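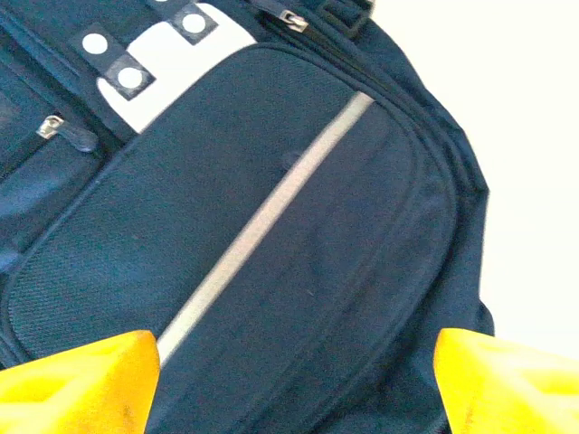
Navy pack, front pocket and reflective strip.

The Landwood walking poles, after a full season

I've put off writing this one because I wanted a proper run of bad weather first, and the last few weeks have delivered. I bought the Landwood folding poles at the end of last summer to replace a pair that had been glued, taped and sworn at for years, and I've now had them on everything from the flat rail trail to the horrible scree gully behind Stircombe. I love them! That's the review, really, but I'll go on a bit.

First, the weight. The pair comes in at 400 grams on my kitchen scale, with the baskets on and the straps attached. My old ones felt fine until I'd carried these for a day, and then I picked the old ones up in the shed and couldn't believe I'd been swinging them around all that time. You notice it most late in the afternoon, when your arms have stopped helping and the poles are just sort of coming along for the walk.

They fold into three and there's a cord through the middle that pulls everything tight when you draw out the top section. A little button pops out and you're done. Mine were stiff for the first couple of outings (I had to brace one against my boot) and then they eased up nicely. Folded, they fit inside my pack with the lid closed, so I can get on a bus without poking anybody in the knee.

The grips are cork. I was a bit wary, having had foam on every pole I've ever owned, but cork is just lovely in warm weather. It doesn't go slimy. It has darkened where my palms sit and there's a small chip out of the left one from when I dropped it on the rocks at the Sania Creek crossing, which hasn't spread. Below the cork there's a short foam sleeve for choking down on steep climbs, and I'd have liked that to be longer. I'm tall, and on a really sharp pinch my hand ends up half on foam and half on bare shaft.

The straps are the one part I'd call ordinary. They're soft enough and they haven't frayed, but the adjuster slips. You set it, you walk for an hour, and it's crept out by a finger's width. I ended up putting a couple of stitches through mine with heavy thread, which took ten minutes and fixed it completely. If you share your poles with someone who has different sized hands, that won't suit you.

Locks: flick levers, one on each pole, for the height. They've held through everything, including one fairly ungraceful slide down wet clay where my whole weight went onto the right-hand pole. It flexed, it sprang back, I stayed upright. I did need to tighten the little screw on one lever in autumn – you can do it with a coin.

I should mention the tips, as they're where cheap poles usually let me down. These are carbide and still bite well on rock. The rubber caps that come in the box are useless, I'm sorry to say. One fell off on the first day and the other lasted until the Dong Lookout track, where it is presumably still sitting in the mud. I bought a tougher set for the sealed paths and they've been great.

How do they compare? I borrowed a pair of one-piece fixed poles for a weekend and they were stiffer, no question. If all you do is run uphill, you might like that. For ordinary walking with lunch and a raincoat on your back, I'd take the folding ones every time. There's a faint click from the joints when you plant them on a hard surface, and it bugged me for a day or two before I stopped hearing it.

Care is easy. I pull them apart after a wet walk and leave them by the back door overnight, and wipe the grit out of the joints with an old sock. Salt is supposed to be bad for the levers, so after the beach they get a rinse under the garden tap.

They cost me $200 for the pair, with spare baskets in the box. That's more than I'd ever spent on sticks and I grumbled about it all the way home. I've stopped grumbling. My knees on a long descent are so much happier, and I've started choosing the hilly way back just for fun.

Good: light, quick to fold, gorgeous grips, solid locks.
Not so good: slipping straps, rubbish rubber caps, short lower sleeve.
Rating: 4 out of 5. Fix the straps, Landwood, and you can have the other one.

Posted 10 November 2018 in Gear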